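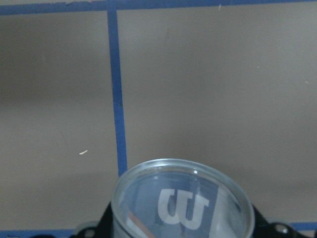 The largest item still unsettled for the period ending in May is the layout for the table work, and I would ask the Numberg office not to treat it as closed. The plan we submitted assumed one printed sheet, bought once and used throughout. What we have is blue tape on a plain surface, laid out in sections, with a clear glass cup as one of the objects. Tape is cheap and easy to move, which were the arguments made for it. It also frays. The strips are already a little ragged along the sides, and the line at the top has small nicks in it. If we are going to say an object was "in its section", I want the edge of the section to be something two people would agree on.

## Spending

The grant allowed 2,000 for materials. We have spent 1,131, which leaves 969. I would like to call that an underspend but I don't think it is one. The printed sheet was never ordered, and the second set of objects from Willer has been quoted and not paid for. Yanling Yan believes both can be covered from what remains. I believe one can, and probably the sheet, if Willer holds the price.

No money has been moved between lines. The Yupanqui invoice that was queried last time turned out to be ours after all and is included in the 1,131.

## Objects and placement

Ka-ming Yau rewrote the placement notes this spring and they are better than mine were. Each object now has a short entry saying where it may start, which way up, and what counts as finished. The entries for upright things are clear. Those for round things are much less so, and I am not convinced that more wording will fix it. "In the section" is a fair instruction for a cup. For a ball it says very little, and two of us read the same entry differently when we tried it on paper.

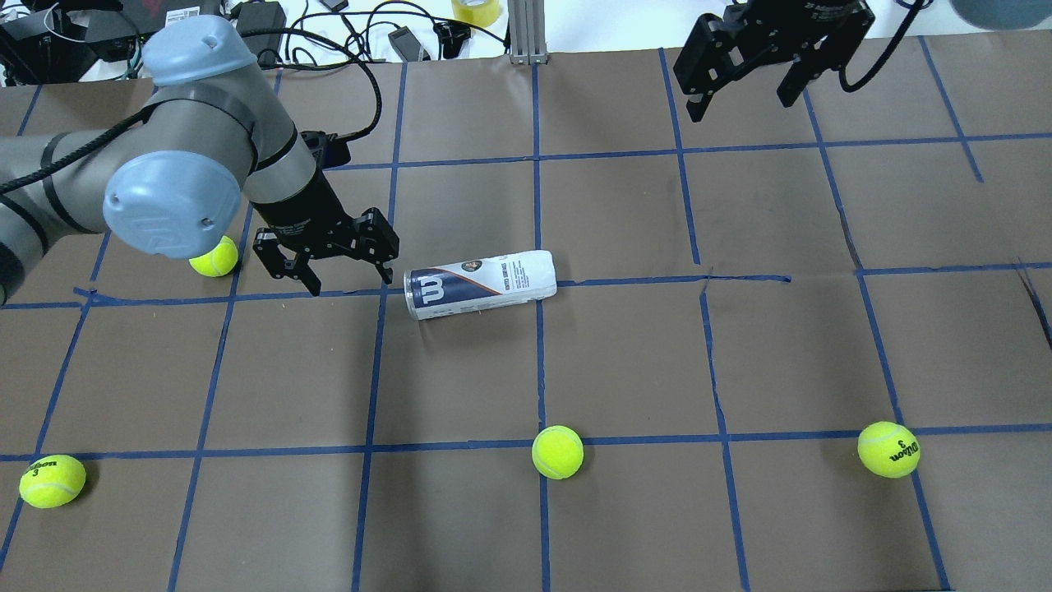

My main doubt concerns the tennis ball set, which the proposal described as the easy one. It was chosen because the pieces are familiar, can be replaced anywhere, and belong together in an obvious way. In use the lines get in their own way. One ball is sitting right on a crossing of two lines, another is on a line near the corner, and the white Wilson can is on its side just clear of the tape. Under the present notes I could not tell you which section the ball on the crossing belongs to. Ka-ming's answer is that the ball belongs wherever most of it is. That works until it is half and half, and then we are back to opinion.

I have asked for three changes before the next period:

- a written rule for anything touching a line, with drawings
- a stated position for the can, either upright or lying down
- fresh tape wherever an edge has gone rough, until the sheet is settled

Yanling has agreed to the first two. She thinks the third is fussy.

## What we are not claiming

The summary sent to Wikden in draft said the layout had been "validated". Please strike that. It has been used, and the people using it find it convenient – that is as far as I would go. We haven't compared it with a printed sheet, and until we do I don't see how anyone can say it is as good.

## Decision needed

We need a yes or no on ordering the sheet out of the 969. If the answer is no, I will rewrite the objective so that it describes tape, and drop the comparison from the plan. The Willer quote will need an answer at the same time.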